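Brunello Gatti and Raffaele Sala
July 2018
14 shares · 3 comments

3.2 Visitors and bloom timing

The Bralluda lily festival drew 3,728 visitors in its first week – a wonderful turnout for a valley this small!

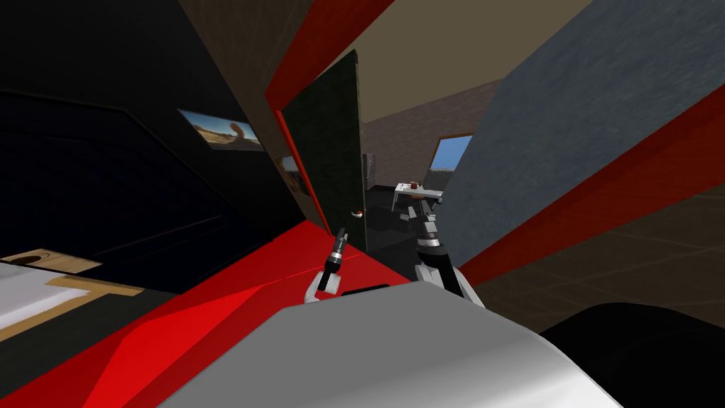

3.3 Survey

We spoke to 117 of them along the Leone path, and many had come for the scent alone.

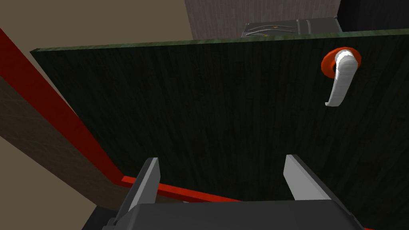

3.4 Travel

Coaches from Baseck took 26 minutes, so day trips were easy.
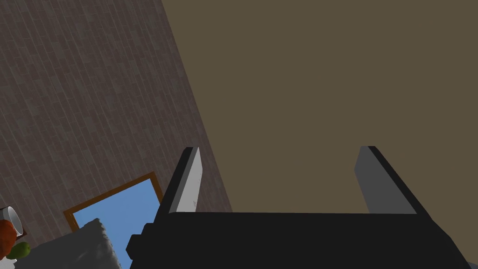 Figure 3.

Evening visits were a delight too, and we hope to repeat them in August.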